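Hand and Controller Trials: Frequently Asked Questions

Last updated 28/04/2025

What is being compared?
Two hands and two controllers. The hands are the Siko, which has jointed fingers, and the Hakim, a plain parallel gripper. The controllers are the Drusby, which we have used since December, and the Caditz, which came later. Every hand is tried with every controller, so there are four pairings in all.

Who runs the trials?
Raghda Akl plans the sessions and keeps the schedule. Walid Chidiac looks after wiring and controller settings. Jolien Hoekstra does the scoring. Questions about the results should go to Jolien first.

What tasks are used?
Five tasks, always in the same order:
Pick up a sheet of paper from a flat surface
Pull a drawer open by its handle
Press down a door lever
Move a mug from a desk to a shelf
Close a cabinet door

How many tries does each pairing get?
20 tries per task. If a try is stopped for a reason that has nothing to do with the hand or the controller, such as a person walking into the room, it is thrown out and repeated. A try stopped by a controller fault is kept and counts as a failure.

What counts as a success?
The task has to be finished within the time limit, with no help. For the paper task, the sheet must be lifted clear of the surface and held for two seconds. A torn sheet is a failure even if it was lifted. For the drawer, the front has to travel at least 17 centimeters.

Which hand is doing better?
It depends on the task. The Hakim is quicker on the mug and loses its grip less often. The Siko is better on the door lever, where the fingers can settle over the handle and push. With the Drusby, the Siko finished 17 of 20 lever tries. The Hakim tended to slide off toward the end of the lever.

Neither hand is good at paper. We are trying softer fingertips on both, but those tries are kept in a separate table and do not count toward the main scores.

Does the controller make much difference?
More than we expected. The Caditz moves the arm more smoothly near the end of a reach, and this shows up mostly in the drawer task. It also takes longer to start up and has to be set to zero again after each hand change. The Drusby is rougher but needs less attention.

Can I swap hands myself?
Yes, once Walid or Najwa Yammine has shown you how. Power the arm down at the controller before you touch the connector. After the swap, run the finger check with the arm hanging at its side, then write the hand and controller names on the session sheet. Allow roughly 20 minutes the first time.

Why use a whole humanoid and not an arm on a bench?
We did the first tries on a bench. The scores dropped when the same hand was used on a standing robot, as small shifts in balance change where the fingers end up. The second round is all done standing, on an ordinary floor, with ordinary furniture.

What does the room need to be like?
A desk, a cabinet and a door with a lever handle are enough for the full set of tasks. Leave open floor between the desk and the door so the robot can stand within reach of the desk and still turn. Keep cables on the floor where everyone can see them, and route them away from the feet before each try.
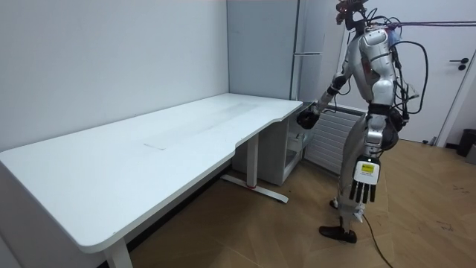
Where are the results kept?
In the shared trials folder, one sheet per pairing. The raw logs are stored next to the sheets under the same session number. Please do not edit a sheet after it has been scored. Add a note in the last column and tell Jolien.

Can I suggest another hand or task?
Yes. Send the details to Raghda Rawashdeh, including the weight of the hand and the connector type. New tasks are added only between rounds. The next gap is after the Caditz drawer tries are finished.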